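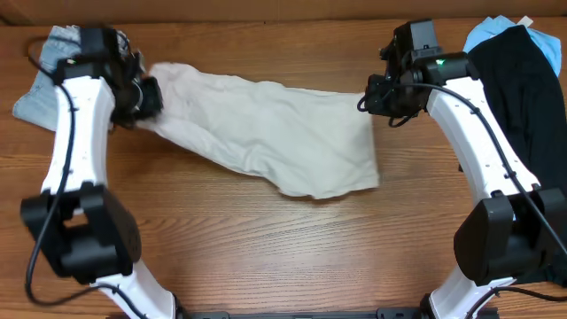
The folding station at Stuvport has now been running through the spring, and I'm glad to finally sit down and tell you how your support has been put to use. When we wrote to you in January, the arms were still being taught to find a garment at all, and most of our talk was about speed. Since then our attention has moved to the pickup, where one gripper takes a bunched end of an off-white piece and the other waits low over the table near the far corner. Plain, pale cloth like that is kind to us. The darker things give us more trouble, navy most of all, and we still send many of them back to the hand tables.

Saturday, June 20, 2020
By Yasir Hashmi

Print this page | E-mail this page

Over this period the station took in 2122 garments. Of those, 656 needed a person to step in, and 295 of them had to be folded again from the start. I had hoped for better, I'll admit, but the crew tell me the bad mornings are fewer than they were, and I trust their judgment on it.

What has changed most is the work around the table. Three of our folders now spend part of each shift minding the arms, and they have become wonderfully fussy about it (they have their own names for every kind of snag, and our technicians at Milen have started using them too). Their wrists are getting a rest, which they mention often. They also say the job is lonelier, and that they miss talking across the table, so we moved the sorting bins closer together and are trying shorter turns at the station. Pay and hours have stayed as we promised you.

Next we would like to work on dark fabrics, and to train the evening crew at our Giltik site before we ask for a second station there.

This site uses cookies. By continuing to browse you accept our use of cookies.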